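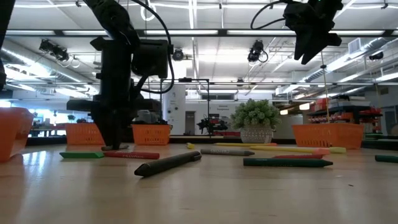
Fig. 17. Ceras verde y roja sobre una mesa de madera clara.

Preparar la mesa para el curso de dibujo Derno

¡Ya casi puedes empezar a colorear! Montar tu rincón lleva poco rato y se disfruta muchísimo (sobre todo si pones música).

1. Cubre la superficie con el protector Leiva, con la cara rugosa hacia abajo.
2. Saca el bloc de láminas y ábrelo por la primera hoja de prueba.
3. Raya con cada cera un cuadradito y anota el tono al lado. ¡Vas a volver a esa carta de color una y otra vez!
4. Fija la lámina con cinta de papel en las cuatro esquinas.

Nota: los recambios sueltos se piden con la referencia 593; el estuche completo, con la 507.

Precaución: no dejes las ceras al sol ni junto a un radiador. Si se ablandan, mételas un rato en un sitio fresco antes de usarlas.

5. Al terminar, limpia la mesa con un paño seco y guarda las láminas en plano.

La técnica de difuminado se explica en el apartado siguiente.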